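26/6/24

Je vous avais promis des nouvelles du projet avant l'été, et me voilà juste à temps (ou à peine en retard, selon le calendrier qu'on regarde !). Ceux qui me lisent depuis décembre se souviennent peut-être de mes lamentations sur les sacs. Ranger des objets rigides dans une boîte rigide, nos deux bras savent le faire depuis longtemps. Mais un sac souple, qui s'affaisse, qui se referme au moment précis où la pince arrive, c'est une autre paire de manches, et j'ai passé une bonne partie de l'hiver à regarder des pinces se refermer sur du vide.

L'idée de départ venait de Cristóbal Farías, avec qui je partage le bureau et la cafetière. Il trouvait que nous demandions trop à la politique d'un seul coup : tenir l'ouverture, choisir l'outil, le descendre, lâcher, recommencer. Il proposait de garder une politique unique pour les deux bras, mais de lui faire prédire en plus une sorte d'état du bord du sac, ouvert ou fermé, et jusqu'où. J'étais sceptique, je l'avoue. Ajouter une sortie à un réseau pour lui faire apprendre autre chose, on l'a tous essayé un jour, et souvent ça n'apporte qu'une courbe de plus à surveiller.

Nous avons appelé cette version Droleck (ne cherchez pas, c'est le nom d'un village dans un roman que Cristóbal n'a jamais fini d'écrire) et nous l'avons entraînée sur 368 démonstrations. C'est peu. L'ancienne version, Keltlow, en avait vu 2000, mais enregistrées un peu n'importe comment, avec des opérateurs différents et des consignes qui changeaient d'une semaine à l'autre, par ma faute surtout.
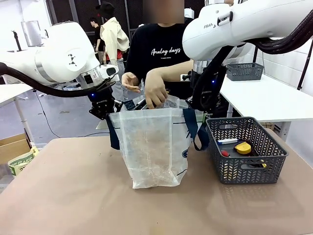

Ce qui prend du temps, dans cette histoire, c'est la remise en place entre deux essais. Il faut redonner au sac une forme à peu près honnête, dégager les sangles, remettre les outils dans le panier, et surtout ne pas toujours le faire de la même façon, sans quoi la politique apprend nos petites manies et s'effondre dès que quelqu'un d'autre s'en charge. Nous avons donc tiré au sort la position du sac et l'ordre des outils avant chaque essai, avec un petit script que je vous mettrai en ligne dès qu'il sera présentable.

Les chiffres, maintenant, puisque plusieurs d'entre vous les réclament. Sur 124 essais, Droleck a réussi 93 fois, en comptant comme réussite le fait que tous les outils finissent dans le sac sans aide. Keltlow, dans les mêmes conditions, en était à 58. Je m'attendais à un écart, mais pas à celui-là, et j'ai relancé toute l'évaluation de Keltlow un vendredi soir pour vérifier que je n'avais pas chargé les mauvais poids. (C'étaient les bons.)

Les échecs m'intéressent presque davantage. La plupart arrivent avec le tournevis, qui se met en travers de l'ouverture et que le bras pousse ensuite avec beaucoup d'obstination. Le mètre ruban, que je redoutais, passe très bien. Damián Yáñez, venu de Medina nous prêter main-forte pendant deux semaines, pense que le problème vient de la prise : la pince attrape l'outil par le milieu, et il n'y a plus moyen de le redresser ensuite. Il voudrait ajouter des démonstrations où l'on repose l'outil pour le reprendre par le manche. Je crois qu'il a raison, même si ça veut dire encore quelques longues journées debout devant la table.

Reste la question de savoir si la prédiction du bord aide vraiment, ou si ce sont seulement les données plus propres. La comparaison n'est pas équitable, je le sais bien, et il faut que j'entraîne Droleck sans cette sortie, sur les mêmes démonstrations, avant de m'avancer davantage. Le calcul est en file d'attente sur Larnis, notre vieux serveur, derrière les travaux de trois collègues à qui je n'ose plus demander de faveurs.

Si vous avez travaillé avec des sacs, des housses, des filets ou tout ce qui refuse de tenir debout, écrivez-moi, les commentaires sont ouverts et je réponds à tout le monde, même lentement.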